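Maricel Ambrosio has been showing robots how to handle dishes since September, and she still lights up when she talks about it. "My kids think I play house for a living," she says. "They're pretty close!"

She works at Zimer, where a small team records demonstrations for a tabletop project named Stakitz. A person steers the arm by remote control through one short task, the movements are saved, and then the table is reset and it all begins again. Her own total so far is 814 demonstrations.

The hard part, she says, is learning to move like a teacher. "At first I was so careful that I stopped before everything. I'd stop over the cup, I'd stop over the bowl - and then the model learned to stop too. You have to commit." New operators now do 50 practice runs before anything is kept, and she sits beside them for the first 20.

I asked what a table looks like with the fingers down low and nothing held yet. 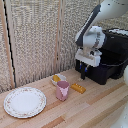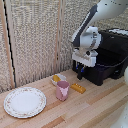
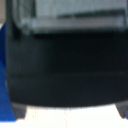
Cilell, who trained on the same project, sees it a little differently and told me that hesitation isn't always bad, that a short pause before closing the fingers gives the model a cleaner moment to learn from, and that Maricel's runs are simply faster than most people can manage.

Maricel laughs at that. "OK, a short pause, fine. But short!"

What she loves most is watching the arm try a task by itself after training. The first time, it went for a toy at an angle she recognized as her own. "I tilt a bit to the left, I always have. And there it was, tilting to the left. I yelled so loud that people came in from the hallway."

Next up is a set of 300 demonstrations with the dishes moved to new spots each time, and she has already started on it.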